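Flovix Forum > Perception and Planning > Is the Putum yaw estimate any good on thin dark parts?

grout_line
Moved our pick policy over to the Putum pose head in September. Release notes say it handles "low-texture objects on plain backgrounds." I have my doubts. With a slim black bar on a white tabletop, position is fine and yaw is all over the place. It will settle, then flip end for end between two consecutive predictions, and the planner dutifully asks the wrist for a half turn. Anyone else?

mkessel
Works for us. Did you recalibrate the wrist camera after the upgrade? The intrinsics format changed and the old file loads without a warning.

grout_line
Yes, twice. If calibration were off I'd expect position to drift too, and it doesn't.

Geetha Lobo
A plain bar looks the same turned end for end. There is no right answer between those two yaws, so the network picks one and you see it flip. Set the symmetry flag in the object config and the planner will take whichever grasp is closer to the current wrist angle. That's a config problem and I wouldn't blame the pose head for it.

grout_line
Fair on the flips, I'll set the flag. It doesn't explain the smaller errors though. When there's a soft shadow running across the table the yaw leans toward the shadow. I've seen it off by up to 4 degrees, on a part you could line up by eye.

tinsnip
Same here with shadows. We went back to thresholding plus a min-area rectangle for anything dark on white. It's an ancient method and it beats the learned one on our bench. I said this in the release thread and got told to collect more data.

mkessel
Thresholding falls over the minute your own fingers are in view, if they're black too. Ours are. You get one giant blob.

tinsnip
So mask the fingers. You know where they are, you have the gripper width.

mkessel
You know where they are if the width reading is in sync with the image. Ours lagged by 3 frames until we fixed the timestamps. And a second gripper coming in from the far side isn't in your mask at all.

Geetha Lobo
Both of you are arguing without a picture. grout_line, can you post a typical wrist view? I'd like to know how far out the part is when it starts predicting. At long range that bar is a handful of pixels wide and I wouldn't trust any yaw from it, learned or otherwise. The Menon planner lets you hold yaw until the final approach.

grout_line
I'll try holding yaw on Friday. I'm not convinced it fixes the shadow thing, it only hides it until later in the approach. Also not thrilled that the answer to every perception bug here is a planner setting.

tinsnip
+1 to that last part.

grout_line
Wrist view attached, fingers open, part still some way off.

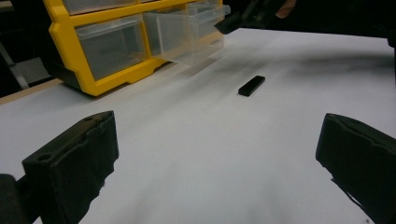
Black bar on the white table, drawer unit at upper left, second gripper at upper right.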